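Print this page | E-mail this page

Bread baskets: using them, lining them and keeping them clean

November 28, 2020

A wicker basket is still the best thing to put bread on the table in. Air gets through the weave, so the undersides of rolls don't go damp the way they do on a china plate. It does need a bit of looking after, and most of the baskets that end up at the charity shop have been spoiled by washing.

Choosing one

Long oval baskets are more use than round ones. A plait or a short baton will lie down the middle, and rolls can go in two rows. Look at the rim first. It should be thick and wrapped tightly, with no ends you can pick loose with a fingernail. Run your hand round the inside as well – anything that catches your skin will catch a napkin too.

I have two. The Noreck is the larger and has been used most weeks for years. The Chala is smaller and lighter, and I keep it for breakfast.

Before the bread goes in

Let the bread cool on a rack. Buns put in a basket straight from the oven steam against each other and the crust turns leathery. Small buns are ready in half an hour. A braided loaf takes longer, and the thick part in the middle is the last to cool, so feel it there and not at the ends.

If the crust is soft or glazed, line the basket with a cotton napkin. Egg glaze sticks to wicker and is a nuisance to get out. For plain crusty rolls you can leave the lining off.

Seeds go everywhere whatever you do. Shake the bread over the sink first.

Setting it out

Put the small things in first, starting at one end, and fill towards the other. Larger loaves go in last or stay on the cloth or a board beside the basket. A loaf that is going to be sliced at the table needs a board anyway.

A plain cloth in a pale grey shows crumbs less than white does, and less than navy, which shows everything. I use a Sandwood one that washes at 60. Iron it slightly damp.

Use tongs for glazed buns and hold them lightly at the sides. Pressing down from the top leaves a dent that doesn't come out.

Cleaning

Crumbs: turn the basket over and tap the base, then go along the weave with a dry pastry brush. An old soft toothbrush does the corners under the rim.

Sticky patches: wipe with a cloth wrung out in warm water with one drop of washing-up liquid. Wipe again with plain water and dry with a towel straight away. Stand it on its side somewhere airy until the next day.

Never soak it, and never put it in the dishwasher. The strands swell and then split as they dry. Don't put it on a radiator either. I did that one July when the heating had come on by mistake, and the Janix basket I had then went out of shape and never sat flat again.

Mould: grey spots can be wiped with white vinegar and water, half and half. If they come back, use the basket for pegs.

Storing

Keep it on an open shelf with nothing on top. Cupboards under the sink are too damp. If you stack baskets, put a sheet of kitchen paper between them so the rims don't rub.

Print this page | E-mail this page

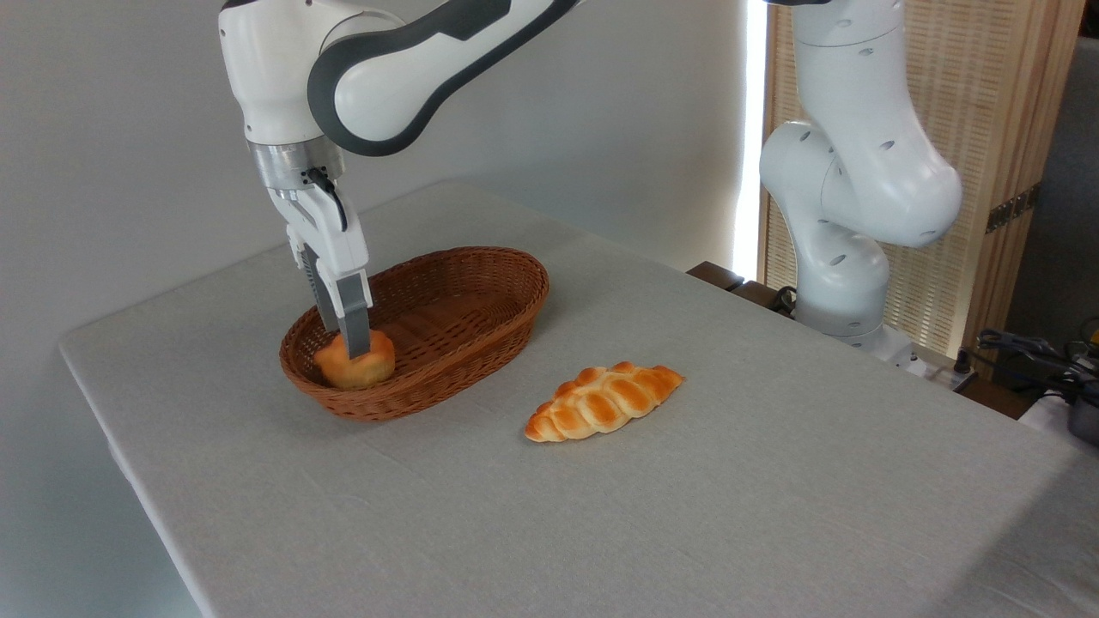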